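Wevitz Bread Board > Shapes and Rolls > Horns, coils and other twisty things

Pale ridges on my spiral horns: more bake or leave it?

crumbwagon
Posted 17/10/2026
Okay, I am completely hooked on horn shapes. I started in September with a plain milk dough, rolled it into a long rope, wound it around a metal cone, and I haven't made a regular roll since! My question is about color. The valleys between the coils come out a nice gold and the ridges stay nearly white. I would have guessed the opposite, seeing that the ridges stick out into the heat. I bake at 35 minutes on the middle rack. Do I keep going, or is the two-tone look just what this shape does?

ovenmitt_8
Keep going! Pale dough tastes like pale dough. I give mine another 8 minutes and they come out brown all over and so much better. Egg wash too, the whole thing, twice.

tallrye
Strongly disagree with mitt, and I say that with love. The stripes are the best part of a coiled horn! If you brown it all evenly you lose the coils from across the room and it may as well be a carrot. I'd check whether your wash is running down off the ridges and pooling in the grooves. Mine did that for ages. It makes the grooves shiny and gold and leaves the tops bare.

crumbwagon
Oh wow, the pooling. I do slop it on. I use a big silicone brush and it goes everywhere.

tallrye
There you go. Soft brush, thin coat, and wait a bit before the second one if you want the ridges darker. Or do what I do and slop it on purpose.

ovenmitt_8
A carrot, lol. I'd eat a bread carrot.
I still say underbaked is underbaked. Have you poked the inside?

crumbwagon
Inside is fine, soft and fully set, even down in the skinny end. So it really is only looks.

ninepans
What flour? I switched to Rilus for anything coiled and the ropes stopped snapping back on me. I do 285 grams of flour for a small batch of horns, and it rolls out long and thin without a fight. No idea if it changes the color but it made the winding so much more fun.

crumbwagon
Just store brand all-purpose. I'll look for it! Mine does snap back. I have to let the ropes nap under a towel twice before I can wind them.

butterside
Second vote for stripes. We did 36 of these for my aunt's party and people kept picking them up to look at them before they ate them. Serve them in a dark basket, by the way. Light bread on a white plate disappears. Dark wicker is SO good with that cream and gold, it makes even a lopsided one look great.

ovenmitt_8
Baskets are a crumb trap. Cutting board for me. You can wipe it.

butterside
Line it with a napkin!

ovenmitt_8
Then you've covered up the pretty wicker you were just telling us about.

butterside
...fine, that is a fair point. I shake mine out over the sink.

ninepans
Has anyone tried the Undetar cones? The ones I have are too fat at the tip and the last coil always slides off.

tallrye
Haven't had those. I use the Krajčí ones, long and skinny, and I grease them way more than seems decent. For the sliding, start winding at the point and pinch that first loop shut. Then wind upward, overlapping each turn a little, and tuck the tail under at the wide end. If you have dough left over, a rounded blob on top makes a lovely cap.

crumbwagon
The pinching is so simple and I never did it. Trying it on the next batch! I think I'm coming around to team stripes, too. Mitt, I promise to bake one extra dark just for you.

butterside
Adding two for the basket and stripes argument, look at the cream and gold with that wicker behind it! 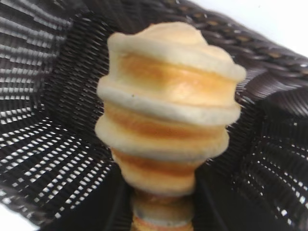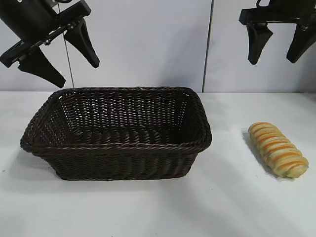
Dark woven wicker and golden bread, coils up close in the first one, basket empty in the second.

tallrye
Yes!! Look how pale the ridges are on that first one, and the gold in between, and the lumpy cap on top. I wouldn't give it one more minute.

ovenmitt_8
I'd give it 8.

ninepans
Beehive! It looks like a beehive. Now I want to make a fat one on purpose and put honey in the middle. Has anyone filled theirs while still on the warm side, or does it go soggy?

crumbwagon
Honey soaked right into mine, but whipped cream cheese with a spoon of honey in it held up until the next day.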